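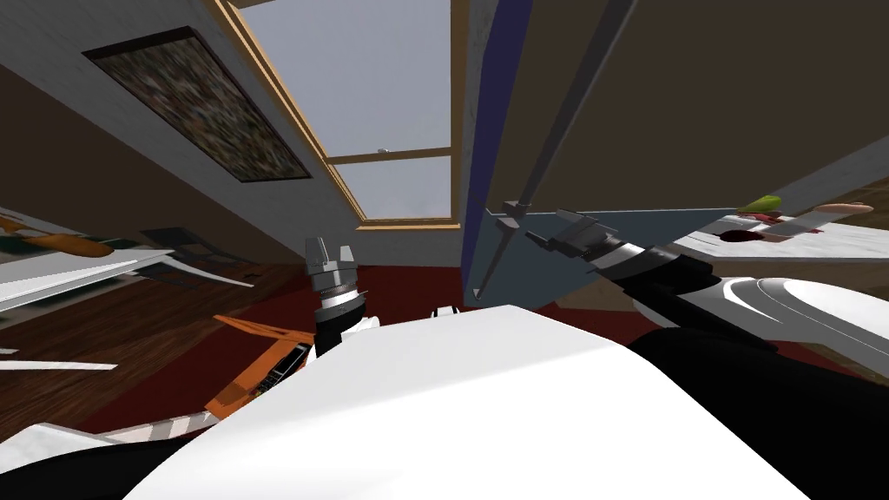
Hanging frames and fixing rods on plasterboard

Check the wall before choosing a fixing. Knock along it with a knuckle: a dull note indicates a stud, a hollow one indicates board only. Mark studs in pencil, at two heights.

1. Weigh the frame with its glass in. Up to 8 kg, a Pallasen screw-in plug will hold in sound board. Heavier frames go into the stud.

2. Measure the drop from the taut wire to the top of the frame. Transfer this to the wall and mark the hook position.

3. Drill at low speed with no hammer action. Stop when the bit breaks through - pushing further tears the paper on the back face. 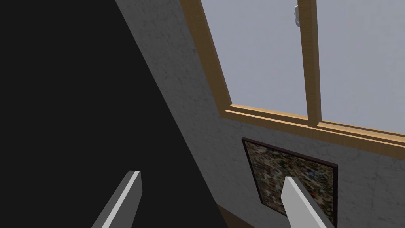 Grey wall, seen at a steep angle.

4. Fit the plug by hand with a screwdriver. If it spins, the hole is spoiled. Move the fixing 50 mm along and fill the old hole with Funau filler.

5. For a rod, fix one bracket, rest the rod in it and level from there. Brackets set by tape measure alone tend to follow the ceiling, and few ceilings are level.

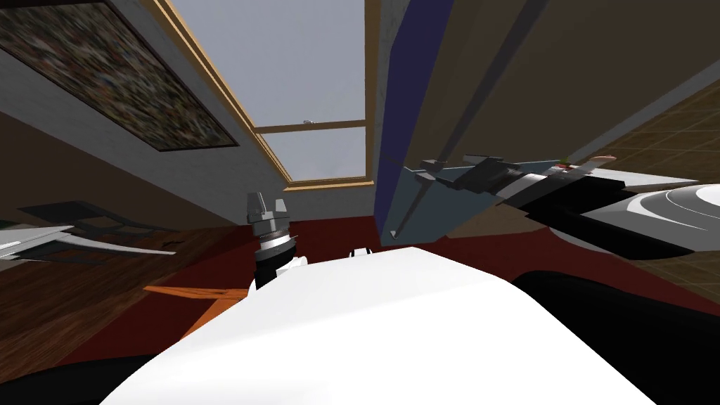 Filling and touching up

Press the filler in slightly proud of the surface and leave overnight. Sand with 180 grit, then 240. Prime before painting, or the patch will show as a dull spot. Matt emulsion can be feathered out with a nearly dry brush - silk finishes need the whole wall done.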